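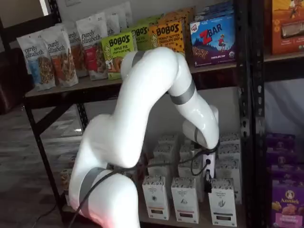
What I Eat Before a Long Walk

My walking friend Natsumi Takeda will tell you that breakfast is a cup of black tea and a good attitude. I love her dearly, but I can't do it! The first time we did the Navholm loop together (5 miles, and 780 feet of climbing, most of it before the first bench) I tried it her way, and I had to sit down on a stump and eat her emergency raisins.

So these days I have granola, and plenty of it, with plain yogurt and whatever fruit is getting soft on the counter. In October that means pears, usually too many, because my neighbor Rin Miyazaki has a tree that drops them all at once and she leaves them on our porch in a paper sack. I chop up two and put them in a pan with a little butter and a shake of cinnamon, and leave them for 10 minutes while I hunt for my other sock.

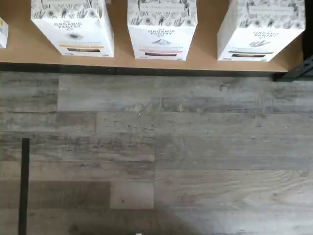 The pears go on warm, straight over the cold yogurt, and the granola goes on last so it stays crunchy. I used to stir everything together like my mother did, and I still do if I'm feeling sentimental, but you have to eat it fast then.

If we're heading farther out, say up past Kawaguchi Pond and back by the old mill road, I take a little jar of dry granola along in my coat pocket too. Natsumi rolls her eyes at the rattling. She also holds out her hand for some at the top, every single time, and we stand there crunching and looking at the water until one of us gets cold.

Next time I want to try it with stewed plums, if Rin's sister has any left.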